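首页 · 园区 · 检查记录 · 联系我们
最后更新:九月

户外活动场地开放前安全检查表(附我的啰嗦)
文:Salma Hamdy

又到换季了,Flodico 园区的草地和林边小路重新开放之前,照例要走一遍。表格本身很短,我把自己的意见写在每条后面,嫌烦的可以只看“合格/不合格”。这次是早上七点开始走的,鞋底全湿,后面会说到为什么这也算一条!

1. 入口大门与门锁:合格
锁芯上过油了,开关都顺。就是门下面的插销还是偏紧,小朋友拧不动(这倒是好事),大人也得使点劲。

2. 步道铺面:不合格
靠近水房那一段有三块砖翘起来,最高的那块我自己绊了一下。Ait Ali 的人答应来压平,没弄好之前请放锥筒,别只拿根绳子一拦,傍晚根本看不见绳子。

3. 干草、枯枝等易燃物:合格,有意见
落叶已经清走,烧烤区三米以内没有堆东西。树上和灌木里的鸟巢一律不动,不管里面有没有鸟,等秋天过完再说。去年有人好心“顺手清理”,结果大家吵了一个星期。

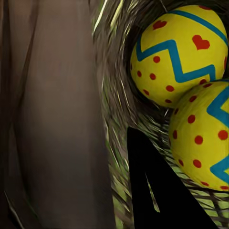 易燃物这一条还要加一句:垫草和麦秆请统一放到 Fonik 的铁皮柜里,柜门关好,别图方便堆在配电箱旁边。我看到过两次了,两次都是同一捆,也不知道是谁搬回去的。

4. 灭火器:不合格
一共三具,其中一具压力指针掉到红区,编号 63,已经挂了“停用”的牌子。剩下两具正常,铅封都在。换新之前烧烤区不开放,这个没得商量。

5. 配电箱与户外插座:合格
漏电保护按了测试键,跳得很干脆。防水盖有一个弹簧松了,还能盖严,先记着,下次再看。电表读数 3,284,抄在这里,省得又有人打电话问我。

6. 草地:合格,有意见
洒水之后草很滑,所以请把自动喷淋挪到活动结束以后。坑洼填过了,我穿着平底鞋来回走了几趟,没有崴脚的地方。喷头要缩得下去,缩不下去的用手按一按,还不行就报修。

7. 树木:合格
主要看枯枝、树干裂缝和根部有没有松动。棕榈类的树,干上的老叶鞘不用硬剥,但是松脱的要取下来,里面容易藏蝎子,手伸进去之前戴手套!树底下不要拴秋千绳,Lurkier 送来的那套架子是独立的,用那个。

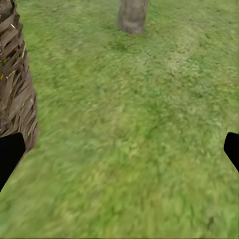

Innes Leckie 看完初稿后回复说,第 7 条写得太松,“合格”两个字底下应该注明是谁看的高处枝条,光站在地面抬头望不算检查,起码要有望远镜,大风过后还得重看一遍。他还问,人数上限怎么没写。

好吧,两条都收下。高处的枝条我确实是站在地上看的,所以第 7 条改成“地面部分合格,高处待查”,Ehab Sqalli 有登高证,已经跟他约了。人数上限是 200 人,含工作人员,超过就要再开东侧的门。

8. 急救箱:合格
纱布、碘伏、冰袋都有。创可贴只剩大号的,麻烦补一点小号。过期的眼药水我扔了。

9. 指示牌:不合格
集合点的牌子被晒得发白,隔着步道就看不清了。新牌子的文字 Reda Benjelloun 在改,请他把箭头方向也核对一下,上回那块是反的。

待办:第 2、4、9 条整改,第 7 条补查。改完请直接在纸质表上签字,表夹在水房门后面,笔我用绳子拴住了。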